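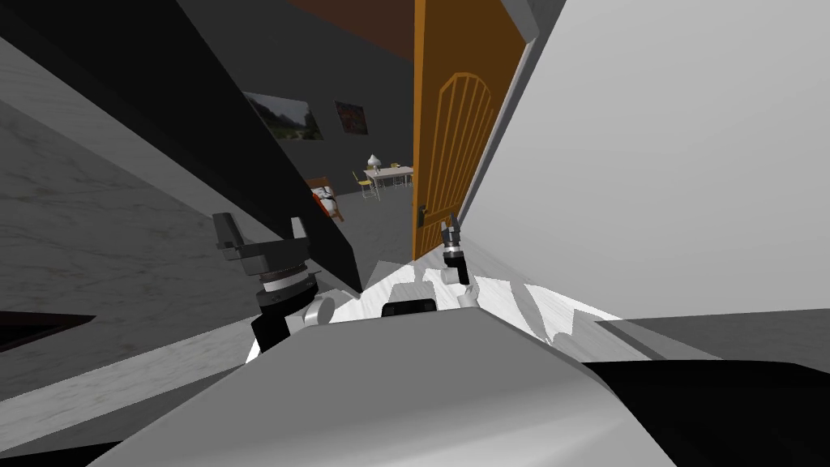
Call for participants: language and voting in immigrant families

The Arnatar Project studies how families who speak another language at home receive information about local elections. We are now looking for 80 adults in the Plisanport area for an interview study.

You can take part if you are 18 or older, if a language other than English is spoken in your home, and if you have lived in the area for at least 2 years. You do not need to be a citizen, and it is not necessary that you have voted before. We will not ask which party you support.

The interview takes some 80 minutes and can be held in person or by telephone. Please tell us beforehand if you wish to have an interpreter. Each participant receives a gift card of $200 after the interview is finished.
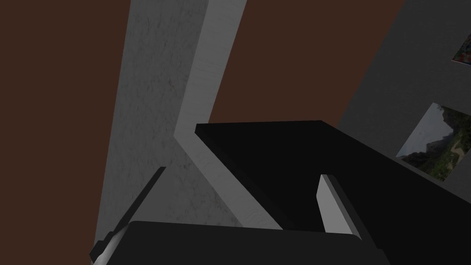 Gripper and grey marbled surface, computer rendering

Your answers will be stored without your name. You may stop at any time, also in the middle of the interview, and you will still receive the gift card.

To register, write or visit Charmaine Jacobs, Room 103, Aquino Building, Plisanport. Questions on the research itself can be directed to Kazuhiro Kubo at the same address. Registration closes on 7 November 2023.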